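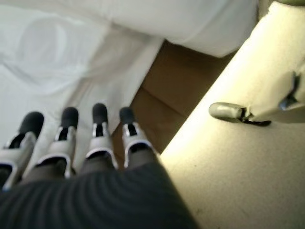 About Tirkeck

Tirkeck tests water for private wells, small public water systems and food processors. The laboratory analyzes drinking water, process water and ice. It does not analyze wastewater, soil or air, and requests for that work are declined at intake.

What we test

The standard well panel covers total coliform, E. coli, nitrate, nitrite, pH, hardness, iron, manganese, chloride and specific conductance. Lead and copper are run as a separate order, as first-draw samples have to be collected in a different bottle and after a stagnation period of at least six hours. Arsenic, fluoride and uranium can be added to either order.

Bacteria samples must reach the laboratory within 30 hours of collection. Samples received after that limit are logged, reported as invalid and not billed. Metals samples are preserved with nitric acid on receipt and held for 24 hours before analysis. Nitrate samples are kept on ice and run within 48 hours of collection.

Laboratory and staff

The laboratory occupies 925 square meters on one floor of the Wurkis building. Microbiology has its own entrance, air supply and autoclave. Metals and wet chemistry share the east side. Sample intake is at the front desk, with a drop-off refrigerator in the vestibule for use outside business hours.

We employ seven analysts, two intake clerks and a quality manager. The quality manager does not report to production and can stop the release of any result. Each analyst completes a demonstration of capability for every method before working on client samples, and repeats it yearly.

Quality system

Every batch of up to 20 samples includes a method blank, a laboratory control sample, a matrix spike and a duplicate. Limits for recovery and precision are set by method and reviewed each October. If a control fails, the batch is rerun where holding time and sample volume allow. Where they do not, the result is released with a qualifier and the client is asked to resample.

In the last reporting year the laboratory completed 3,247 orders. More than 360 of these were resamples requested by well owners after disinfection of the well.

Records are kept for ten years. Clients can request the raw data behind a report, including instrument printouts and bench sheets, at no charge for the first copy.

History

Tirkeck began as the in-house laboratory of Drovent, a bottling company, and tested only source water and finished product. Outside samples were accepted later, at first from neighboring farms. When Drovent closed its bottling line, the laboratory was separated into its own company and moved to the present address. The metals section was added through the purchase of Dijkstra Analytical, whose methods and client records were transferred in full.

Ownership

The company is privately held. It sells no treatment equipment, takes no commission from installers and does not recommend brands. Reports state the result, the reporting limit and the applicable drinking water standard. Questions about treatment should go to a licensed contractor or the county health department.

Page last revised 2025-09-24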